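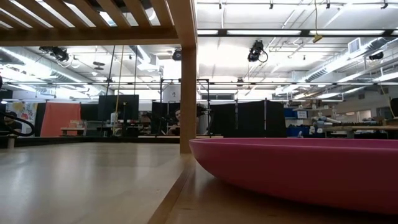

Dough bowl: does the size really matter that much?

pramila_b
28 Dec 2021
Okay, so I've been baking sourdough for a while and I keep reading that you need a big wide bowl so the dough can "relax." My sister swears by a tall narrow tub with straight sides because you can see how far it's come up. I've been using whatever is clean. My loaves are fine but kind of flat, and I'm wondering if it's the bowl or me. I do four sets of folds and then leave it on the counter overnight (kitchen is cold this time of year).

omjoshi
It's you, sorry! Well, it's your kitchen. Cold kitchen plus overnight could mean the dough isn't ready when you shape it. Or if your starter is really lively it's gone too far. Flat can be either one, which is annoying. What does the inside look like when you cut it?

pramila_b
Big holes near the top and sort of gummy underneath.

omjoshi
Underdone ferment, then. Give it more time or find a warmer spot. I put mine in the oven with just the light on.

ritu.dixit
I'm going to disagree a little, the bowl does matter. In a wide one I can get my hands under the dough and fold it properly. In a tub I end up poking at it and tearing it. My folds got so much better when I switched to wide, and so did my bread. I got a Vullia one for cheap and I use it for salad too.

bansal_lalit
Tub person here. Ritu, wet your hands! Then it slides right off the sides. I put a rubber band where the dough starts and quit guessing. With a wide bowl I could never tell if it had gone up by half or barely moved. I over-proofed so many loaves that winter, my family got very tired of focaccia.

ritu.dixit
I do wet my hands lol. I go by jiggle and bubbles, never had a problem.

bansal_lalit
Jiggle is fine once you've made 100 loaves. Pramila is asking because hers are coming out flat.

pramila_b
Haha, I've made maybe 20. Jiggle means nothing to me yet, it all jiggles.

L_Singhal
Why not both? Fold in the wide bowl, then move it to a tub when the folds are finished. Or pinch off a bit of dough after mixing and put it in a small straight jar next to the bowl. When the jar piece has gone up enough, shape the big one. It does run a bit ahead or behind if the room temperature is swinging around, so keep them side by side.

omjoshi
The jar thing works. Mine always dries out on top though, so put a lid on it.

ritu.dixit
Okay I'd try the jar. Still not buying a tub.

pramila_b
Doing the jar tonight, in the oven with the light on. Do I leave the oven door shut all the way?

omjoshi
Shut, but check it after 2 hours, some lights run pretty warm. And stick a note on the oven so no one preheats it!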